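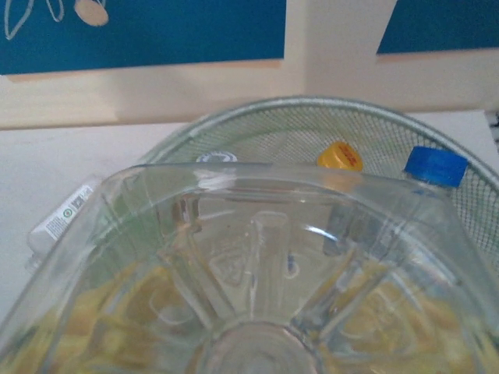

리스본, 4월

3. 자료와 분석 절차

3.1 자료의 범위

본 연구의 분석 대상은 소규모 문학 출판사가 신간 소설을 내면서 배포한 보도자료 80건이다. 자료는 툴리에르(Tulier), 아산스(Asance), 게헤이루(Guerreiro) 세 출판사의 보관 문서에서 수집하였으며, 배포 시점은 연속된 5년에 걸쳐 있다. 재쇄 안내, 수상 소식, 낭독회 공지는 제외하였다. 동일 작품에 대해 보도자료가 두 차례 이상 배포된 경우에는 최초 배포본만을 남겼고, 이후 배포본은 문구 변경을 확인할 때에 한하여 참조하였다.

보도자료는 제라르 주네트의 용어로 말하면 책의 물리적 경계 바깥에 놓인 에피텍스트에 해당한다. 그러나 보도자료 안에 인용된 추천사는 상당수가 뒤표지나 띠지에도 실리므로, 같은 문장이 페리텍스트와 에피텍스트에 동시에 속하게 된다. 기존 논의는 뒤표지 추천사와 서평 인용을 주로 다루었고, 두 영역을 오가는 과정에서 생기는 문구의 변형에는 상대적으로 주의를 덜 기울였다. 본 절에서 기술하는 절차는 이 변형을 기록하기 위하여 설계되었다.

3.2 분석 단위

분석 단위는 개별 추천사로 정하였다. 추천사란 저자와 출판사 이외의 인물이 작성한 것으로 표시되고, 인용 부호 또는 별도의 단락 구분을 통하여 본문과 분리된 평가적 진술을 가리킨다. 출판사 명의의 줄거리 소개에 평가 어휘가 포함되어 있더라도 발화자가 명시되지 않았으면 추천사로 보지 않았다. 한 사람의 추천사가 줄임표로 끊겨 두 군데에 나뉘어 실린 경우에는 하나의 단위로 처리하되, 생략 위치를 따로 표시하였다.

각 단위에는 위치, 발화자 표기, 비유 유형, 생략 및 삽입 표지의 네 항목을 부여하였다. 위치는 제목 앞, 도입 단락, 본문 중간, 말미로 나누었다. 발화자 표기는 소속 기관과 직위가 병기된 것, 저서명이 병기된 것, 이름만 제시된 것으로 구분하였다. 비유 유형에는 꿈과 환각, 직조와 조각보, 항해, 음식의 네 범주를 두고 나머지를 기타로 묶었다. 대괄호로 삽입된 어구는 문법적 연결을 위한 것과 의미를 보충하는 것으로 구별하여 기록하였다.

그림 2. 흰 선으로 그린 잎과 주황색 원이 있는 짙은 파란색 무늬의 벽면, 로봇 팔과 회색 망 휴지통

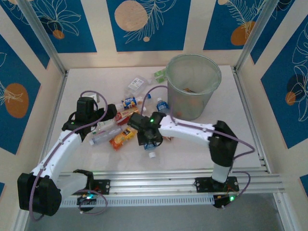

코딩은 발키리아 바티스타와 라우린다 시몽이스가 독립적으로 수행하였다. 두 코더의 판단이 갈린 단위는 마달레나 아기아르가 원문을 대조하여 최종 범주를 정하였다. 불일치는 비유 유형에서 가장 빈번하였으며, 특히 꿈의 비유와 장르 명칭으로서의 마술적 사실주의가 한 문장에 겹쳐 나타날 때 집중되었다. 이에 따라 장르 명칭은 비유 항목에서 분리하고 별도의 메모란에 적도록 지침을 수정하였으며, 이미 코딩을 마친 단위도 수정된 지침에 따라 다시 검토하였다.

3.3 위치와 발화자 표기

80건 가운데 추천사가 제목 앞에 놓인 보도자료는 30건이다. 이 배치에서는 독자가 작품명과 저자명을 접하기 전에 평가를 먼저 읽게 되며, 대명사의 지시 대상이 뒤늦게 확정된다. 편집자가 대괄호 안에 관계사나 명사를 넣어 문장을 다듬은 사례도 이 위치에서 많았다. 제목 앞 추천사의 발화자는 대체로 소속 기관과 직위가 함께 표기되었고, 말미 추천사에서는 저서명을 병기하는 방식이 우세하였다. 아산스의 자료에서는 이 경향이 뚜렷하였으나, 게헤이루의 자료에서는 이름만 제시하는 관행이 위치와 무관하게 유지되었다.

대학 소속을 밝히는 표기는 작품의 주제가 발화자의 전공과 맞닿아 있을 때와 그렇지 않을 때를 구분하지 않고 사용되었다. 툴리에르의 편집 업무를 담당했던 자이메 아마랄은 면담에서 직위 표기가 출판사 내부 서식에 고정되어 있었다고 진술하였다. 따라서 표기의 유무를 개별 작품에 대한 전략적 선택으로 해석하는 데에는 제한이 따른다.

3.4 문구의 변형

보도자료와 뒤표지의 추천사를 대조한 결과, 16건에서 문구의 차이가 확인되었다. 차이의 유형은 형용사의 삭제, 비교 대상이 된 작가 이름의 삭제, 문장 순서의 교체로 나뉜다. 유보적 표현이 뒤표지에서만 빠진 사례도 있었는데, 이 경우 생략을 알리는 줄임표가 함께 표시되지 않은 예가 포함되어 있다. 반대 방향, 즉 뒤표지에는 있던 줄임표가 보도자료에서 사라지고 앞뒤 문장이 이어진 예는 게헤이루의 자료에서만 나타났다.

이러한 차이가 누구의 결정에 따른 것인지는 문서만으로 판별하기 어렵다. 교정지가 남아 있는 작품의 경우 수정 지시의 필체와 서명을 확인할 수 있었으나, 워릭 투히와이가 정리한 겔렐(Gellell) 총서 목록에 속한 작품들은 교정지가 보존되어 있지 않았다. 해당 작품들은 변형의 유형을 집계하는 데에는 포함하고, 변형의 주체를 논하는 4절에서는 제외하였다. 번역 소설의 추천사는 원어 문구를 함께 확보한 경우에만 대조하였으며, 번역 과정에서 생긴 어순의 차이는 변형으로 간주하지 않았다.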